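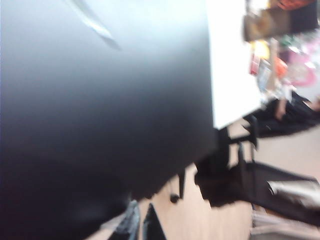 I've been living with the Sikberg floor-marking and signage kit since April, and I have opinions! If you haven't run into it, it's a box of stuff for anybody who works next to a robot arm and wants some house rules that people will follow: rolls of tape, wipe-clean cards, a pad of checklists and a thin little book called the Flakavon Guide. I bought mine with my own money, for our shared workspace out in Sineddale. The page I keep coming back to in that book is the one on keeping the floor clear, and it's the one we were worst at. Black bags and dark fabric spread over a light beige floor, right by the legs of a stand, with a shelf full of colorful stuff not far off... yeah. The book has a rule for that, and it's a short one: if it isn't part of the job, it doesn't live on the floor inside the line.

So, the tape first. You get 2 rolls, yellow and a sort of brick red, and it goes down beautifully. I did our whole line in one evening on my knees with a podcast going. It peels up clean too (I know this from getting a corner wrong and having to redo it, twice). The red is meant for the full reach of the arm and the yellow for the standing-back line outside that. One thing I'd say is measure your reach with the tool on. I went by the arm alone the first time and my red line was too tight by the length of a gripper, and that's a bigger difference than you'd think.

The checklists come 200 to a pad and I love them more than a grown adult should. Each one is a single side with six boxes, and you go through it before you switch on. Floor clear, cables tied back, stop button in reach, speed set low, everybody knows, nobody inside the line. That's it! We tried a laminated one before this and people just looked at it and nodded. With paper you have to tick something and put your initials on it, and I've noticed folks do bend down and move the bag now.

The cards are where it gets a bit meh. There are 83 of them (why?) and I've used maybe a dozen. A lot of them are near copies of each other with a slightly different arrow, and the hooks they hang on are flimsy. One snapped in the first week. I ended up using binder clips.

And then the book. It's good, it's plain, and you can read it over a sandwich. I liked the bit on what to do about shelves, since ours are packed and pretty close to where we work. The advice is to keep anything you'd want to grab mid-run on the far side of the line, so you're never tempted to lean in. Simple, but we'd never written it down. What I didn't like is how little it says about the formal safety standards. There's one page near the back telling you to go read them and do your own risk assessment. Fair enough, a kit can't do that part for you, but a beginner could easily tape a nice square on the floor and figure they're done. Please don't.

I also looked at the Krishnan set, which is cheaper and has better hooks, but the tape felt thin to me and there's no checklist pad, and the pad is the thing I'd miss.

Would I buy it again? Yep, and I've already got a second pad on order. If they'd sell the tape, the pad and the book together and skip the cards, I'd tell everyone I know to get one. As it is, four stars, and get yourself some binder clips.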